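From: Luzius Egger
To: flarnusitz-nordic list
Subject: Re: Trail opening and season passes

Notburga Tanner wrote:
> Are we still planning to open the Ostcombe loop in December? And do
> last year's passes carry over? I have relatives coming who want to
> ski both days.

Ostcombe opens once there is enough snow to set tracks, same as last year. The lower 2 km by the lodge usually go first. Grooming starts at 5 a.m. and the trail report goes up when the driver gets back.
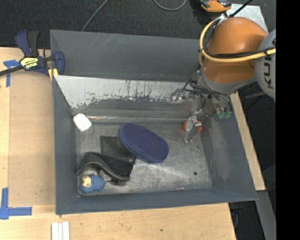
What does a day pass cost this winter? Adults pay $16 and kids under 13 pay nothing.

Last year's passes do not carry over. Renewals are at the Flarnusitz desk until the end of October, and after that you pay the full rate. Rental skis can be reserved by email.

Luzius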